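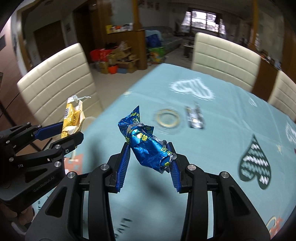

28 October 2025

Tablecloth and wrappers, second round. Notes for Nadine and for whoever takes over the sorting in April.

Carried on with the snack litter work on the dining table, with the light blue cloth with the hearts left on. I had meant to swap it for the plain one from Dendholm but the plain one is still in the wash, and in the end I think the hearts do us a favour. A blue sweet wrapper on a blue cloth is the sort of thing people miss when they clear up after a party, and if we only ever practise on bare wood we will write instructions that suit bare wood.

Sorting rule as it stands. Anything with a metallic lining goes in the mixed film bag. Plain clear film goes in the other. Paper is separate. The rule is short but it falls apart at the edges, so the rest of this is about the edges.

Sweet wrappers. The twist-end sort are the worst to handle. The blue one with the yellow and green printing has silver foil inside, and you can see it at the twisted ends where it has torn, so it goes in mixed film with no argument. The trouble is with the ones that have stayed whole. With the ends still twisted up tight the lining is hidden and people guess. Rania's suggestion is to open one end of every wrapper before deciding. I tried it on a handful and it is slow, but I stopped making mistakes. Leaving it in for now.

Do not flatten them. We wrote 'flatten' in the first draft of the sheet and I want it struck out. A flattened wrapper sticks to the cloth and slides under the edge of the next thing put down. A crumpled one stands up a bit and can be picked up from either side.

Snack bags. The yellow one is typical of the small size: torn across the top, white inside at the tear, body partly crumpled. These keep crumbs in the bottom corners however empty they look. Method is to keep the opening upwards until it is over the crumb bowl, then tip, then tap the bottom twice. If you lay it down first the crumbs come out on the cloth and then you are shaking out the cloth as well. I did this more than once before I learned.

White inside is not the same as paper. Nadine asked about this last time and I gave her a poor answer. The white layer on the torn edge of a bag is usually still film. Tear test: if it stretches before it gives, film. If it goes straight away with a furry edge, paper. Where it does neither, put it in the query tub and move on.

Torn-off strips. Still no good answer. The strip from the top of a bag is small enough to vanish into the pattern of the cloth, and the striped hearts hide it better than the plain blue does. For now I look along the hearts last, after everything large has gone, with the lamp pulled down low. Rania thinks a hand brush would do the same job in less time. Possibly, but a brush also moves crumbs into the stitching at the hem.

Weights. Mixed film bag was 1,463 g on the kitchen scale at the start of the session and I forgot to weigh it at the end, so there is no figure for today. The running total on the wall chart says 2,291 g for everything, which includes the paper. Please don't compare the two, I did and spent a while looking for a bag that was never missing.

Order that worked best, for the sheet:

Bags first, opening up, crumbs into the bowl.
Then wrappers, one end opened, into film or query.
Then strips and bits, lamp low.
Cloth last. Fold the corners to the middle and carry it outside to shake.

The Smadi tubs are the right size for this but the lids are too tight to get off with one hand. Leave them off while sorting. The Clerero bags split at the seam again when overfilled. I now stop at 4 fingers from the top and tie them there.

To do:
Find out whether the plain cloth has shrunk.
Nadine to redo the wording on 'flatten'.
Ask Tristell if they will take the mixed film with crumbs in it or whether it wants a rinse first – I would rather not rinse, wet film is miserable to sort.
Empty the query tub before it becomes the main tub.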